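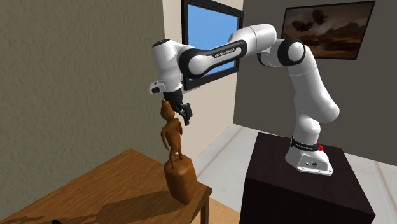
Willonus simulation kit: progress to February
Prepared by Emlyn Gittins for Fletby

Scene package
The Panda arm and statuette scene now loads from the standard installer. Paweena Chaimongkol has logged 439 of the 500 trial episodes planned for this stage – the remainder will be run on the new license server.

Close-range view
The second viewpoint covers the gripper and object at short distance. Shadow edges still look finely serrated and are listed as an open defect. 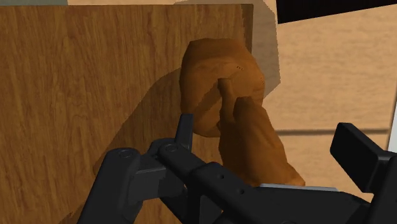

Next period
Raise the episode target to 1,000 and send the revised price list to Onsri.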